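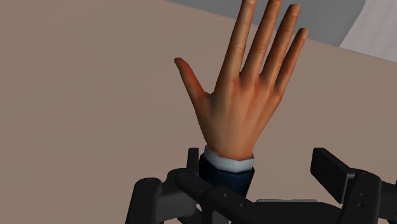
4. Recording examples in the simulated room

Read section 3 before you start. The Mamell server must be running, and your operator name must be entered in the Tazi window. If the name field is blank, the episodes are saved but they can not be assigned to a person later.

4.1 Before the first episode

1. Put on the headset and sit so that you can stretch your arm fully.
2. Load the room file and choose the long table layout.
3. Hold your hand upright with the fingers spread, and keep it still until the tone sounds. The program takes the size of your hand from this pose.
4. Look through the wrist view. All five fingers must be drawn separately. If two fingers are joined together, repeat step 3.

Note: The hand is drawn with a sleeve and a cuff. These have no contact with other objects and you can ignore them when they pass through the gripper.

4.2 Recording

5. Switch to the room view and bring your hand above the table, with the fingers down.
6. Press Record. Wait for the second tone before you move.
7. Do the task which is written on the task card. Move at a normal speed, and do not stop in the air to think. Long stops are learned by the model as a part of the task.
8. Press Stop when the object is released and the hand is free of it.
9. Mark the episode Good, Poor or Discard.

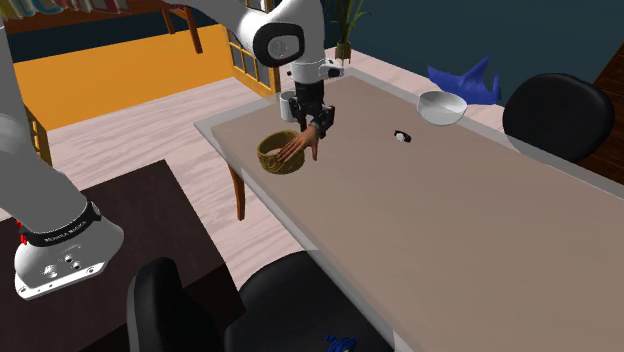 Page last changed: June, by W. Hoekstra

Caution: When you work near the basket, come to it from above. The hand can overlap the rim and the program does not always report it. An episode with such an overlap should be marked Poor, also if the task was completed.

Caution: Do not move the chairs or the other furniture in the room file. Their positions are the same in all episodes of the set.

10. After every 19 episodes, repeat the hand pose from step 3. Tracking drifts slowly and you will not feel it.
11. Reset the table with the Reset key. The mug, the bowl and the basket get new places within the allowed area.

4.3 How many episodes

One set is 2080 episodes marked Good. Poor episodes are kept in a separate folder and are not counted. For the first Plukville set we needed 2513 recordings to reach this number, so please plan the time for it.

One operator should not record longer than 6 sets of 19 episodes in one day.

4.4 If the upload stops

Leave the Tazi window open and start the Zalex transfer tool again. It continues from the last complete episode. If it shows the same episode two times, write down the episode number and send it to Amber Bakker. Do not delete the file yourself.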